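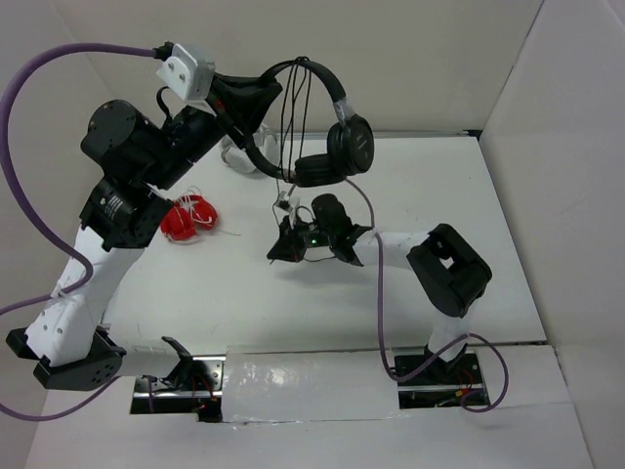 Unit 4 Handout: Looking After Headphones and Earphones
Everyday Audio Care, evening section
Instructor: Everett Iwasaki

Welcome back, everybody, and thank you for bringing in so many pairs from the backs of your drawers! Last time we talked about sound. Tonight is the plainer business of handling and storing the things, and I will warn you that I have strong feelings about cables.

Start with the headband. When you pick up an over-ear pair, take hold of it by the band and let the cups hang. Try not to lift by one cup, and please never by the cord. A padded band will put up with a good deal of this, but a thin one deserves a gentler hand, particularly if it has been mended. Tape is a perfectly respectable repair for a while - I have a pair at home that has worn the same strip since January - but look underneath it now and then for a crack that is getting longer. 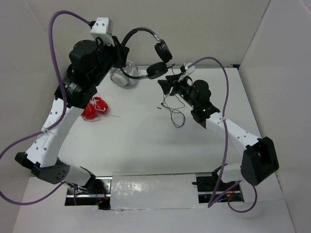 Next comes sorting, which I like to do on a pale, clear surface where a dark cord shows up well. Lay the over-ear pairs to one side and the earphones to the other, and give any loose cable a spot of its own until you know what it belongs to. Don't guess and don't force a plug. If you are still unsure at the end of the evening, put it in the Pravley pouch and we will try it next time.

For coiling, make loops a bit wider than your palm and let the cord turn the way it wants to go. Leave some slack near the plug (this is where most of my own pairs have given up, I'm sorry to say). A soft tie is plenty, and it needn't be tight.

Before next class: read the Thibodeaux chapter on ear pads, and write half a page on one pair you own, where you keep it and what shape the cord is in. Class locker code for the practice sets is 3174. We start at 6:25 as usual, and do bring a dry cloth.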